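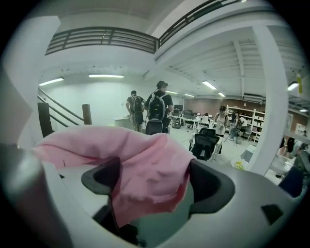 A pink cloth and the two black fingers of a gripper.

How do you go shopping for a robot?

Suppose you wanted a robot that could fold the towels. You would probably start by thinking about the robot itself, and what colour it ought to be, and whether it should have a name. Grown-ups who buy robots for their work do a bit of that as well (quite a lot of them have names), but before anything is ordered someone has to sit down with a cup of tea and a long list and work out what is needed, what it will cost and when it has to arrive. That job is called planning, and the money part of it is called budgeting.

At a place called Canitgate, in the town of Ustidow, people are teaching machines to handle cloth. Towels, pillowcases, napkins, that sort of thing. The person who looks after the shopping list is Aksel Hjaltested, and he let us look over his shoulder while he planned what to buy before November.

Start with the job

Aksel's list doesn't begin with the word "robot". It begins with a sentence about the job, written in ordinary words: "Pick up one piece of cloth from a pile and lay it flat." He keeps that sentence at the top of the page and goes back to it whenever he is tempted by something shiny in a catalogue.

Cloth is a tricky thing to pick up, you see. Try it with a flannel at home. A wooden block stays the same shape wherever you hold it, so once you have worked out where to put your fingers, you are nearly done. A flannel flops. It hides its own corners underneath itself, it sticks to the flannel below, and if you hold it in the middle you get something like a sad little ghost. A machine has all the same troubles, and it hasn't had years of getting dressed every morning to practise on.

So the job tells Aksel what matters. He doesn't need an arm that could lift a piano. He does need fingers that can pinch something thin without letting it slither away. If the job were moving paving slabs, his list would be quite different, and a good deal heavier to deliver.

What is a gripper?

A gripper is the part of the machine that does the holding. Some grippers work by suction, a bit like the sucker on the end of a toy arrow. Some are soft and puff up with air. Many have just two fingers that come together and move apart again, and those are the sort Aksel buys. Two fingers may not sound like much when you have a whole handful, but try picking up a sock using only your thumb and your first finger. You can do it perfectly well! Most people do it that way without thinking, especially if the sock belongs to somebody else.

The arm, the gripper and the computer are often sold separately. It's rather like buying a bicycle where the wheels, the saddle and the bell each come from a different shop. That gives you plenty of choice, but it also means you have to check that everything fits together. Aksel once ordered a gripper whose screw holes didn't line up with the arm, and it sat in its box until the right plate came to join the two. He tells this story against himself very cheerfully, and he now has a line on his list that says "DOES IT FIT?" in capital letters.

The price on the label

Now we come to the money. When you see a toy in a shop window, the price on the label is usually what you pay. With a robot, the label is only the beginning. The arm that Aksel wanted is called the Clilau, and the shop that sells it is called Mansilla, and when he rang Mansilla to ask about it he wrote down a whole string of other things that would be needed too.

There was a stand to bolt the arm to. There were cables, and a box to control it, and a big red button for stopping it in a hurry. There was the delivery, which costs more for heavy things and more again if they have to go up a flight of stairs. There was a day of training, so that people would know how to use the arm safely. And there was a table at the right height, which Aksel had forgotten altogether until somebody asked him where the towels were going to go.

If you have ever been given a pet, you will know this already. The goldfish is the cheap part. Then you need a tank, and gravel, and food, and somebody to feed it when you go on holiday.

Things that wear out

Some of the things on the list are bought once and last for years. Others wear out, like the rubber on the end of a pencil. The pads on a gripper's fingers are one of these. They press and rub against cloth all day long, and little by little they grow smooth, and a smooth pad lets the cloth slip.

You can do this sum along with Aksel if you like. Each gripper has 2 pads, one for each finger. He is planning for 3 grippers. So a full set is 6 pads.

Mansilla charges £210 for the full set. That is a lot of pocket money, and of course the pads will need changing again later on. Aksel doesn't know exactly when, and this is one of the harder parts of planning — you have to set money aside for something that hasn't happened yet. He looks at how long the last pads lasted, thinks about whether the new work will be gentler or rougher, and then writes down his best guess in pencil.

He keeps a spare set in the cupboard as well. You might think it would be thriftier to wait until the old ones are worn out before buying any more. But then the machine would have to stand still until the postman came, and the people who work with it would be standing about too, and that costs money of its own kind.

Don't forget the towels

Can you guess what else goes on the list? Cloth! If you want a machine to get good at picking up cloth, you need plenty of different sorts for it to practise on. Thick towels and thin ones, plain ones and stripy ones, stiff new ones and soft old ones that have been through the wash so often they have almost given up.

Colour matters more than you might expect. The machine uses a camera to find the cloth, and a white towel on a white table is hard to spot, just as a snowman is hard to spot in a snowstorm. Bright colours are easier, so Aksel buys some of those to begin with and some awkward pale ones for later. This is the cheapest line in the whole budget, and he says it is his favourite to shop for. He has been known to come home from the Sunday market with an armful of tea towels and a receipt folded very carefully in his wallet.

People are part of the plan

A machine like the Clilau doesn't unpack itself. Somebody has to bolt it down, plug it in, show it what to do, watch it get things wrong and try again. Their time has to go in the budget, because they are paid for their work, and it is often a bigger number than the machine.

There is the question of room, too. People need to get to their desks and carry their bags past without bumping into anything, and a robot arm needs a clear space all round it so that it can swing without anyone being in the way. Aksel marks the space out on the floor with tape before he orders, then walks around it pretending to be a person with a heavy box. If he trips on the tape, he moves the space and tries again. It looks very silly and it is free.

What if there isn't enough money?

There very often isn't. When Aksel adds up his list the first time, the answer is nearly always too big, and then he has to choose. He goes down the page and puts a letter beside each thing: N for "need", L for "later" and W for "would be nice". The stop button is an N, and so is the training, and he won't swap those for anything. A second camera is an L. A smart cover for the control box, in green, is a W, and has been a W for as long as anybody can remember.

Sometimes a thing can be borrowed or hired for a while before it is bought. Sometimes an older one will do if it is checked over first. And sometimes the right answer is to go on doing the job by hand for a bit longer, and to save up.

Try it yourself

Choose a job at home that you would like a machine to do. It might be matching socks, or putting the books back on the shelf, or watering the plants. Write the job at the top of a sheet of paper in one sentence, the way Aksel does. Underneath, make your list. What would the machine have to hold? Is it hard or floppy, heavy or light? Where would the machine stand, and who would have to walk past it? Which parts would wear out, and what would you use for practising?

Then put an N, an L or a W beside each thing, and ask a grown-up to look at your list and see if they can think of something you have missed. They might say the table.

Words to know

Budget: a plan for how money will be spent.

Gripper: the part of a machine that holds things.

Pad: the piece on a gripper's finger that touches whatever is being held.

Spare: an extra one, kept ready for when the first wears out or breaks.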